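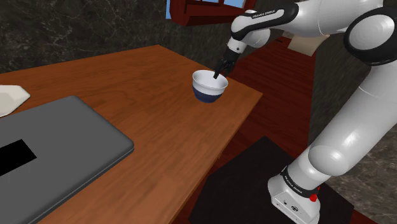
Hi all,

Sorry it took me until Saturday to get back to this. We had my sister's kids all week and I only got to sit down with the box score last night, with the sound off, like a thief!

Kęstutis Raudsepp wrote:
> Am I the only one worried about the run game? 236 yards
> passing looks nice, but we could not move the pile on
> third and short all night, and Salminen had to punt from
> his own end zone twice.

You're not the only one, Kęstutis, but I'm a bit less gloomy than you are. Brustell was playing on a bad ankle (you could see him favoring it by the second quarter) and he still got us 531 yards on the ground through seven games, so I'm willing to give the man a week or two. If he gets to 1,000 I'm buying the wings. What bothers me more is the left side of the line. Gristura has been flagged for holding in four straight games, and every one of them seems to wipe out a first down.

As for Salminen, I thought both of those punts were beauties, and I'd have him back next year in a heartbeat.

I still have two seats for the home game against Trimness if anybody wants them, lower section, on the aisle. Write me off list and bring a warm hat.

Go team,
Walt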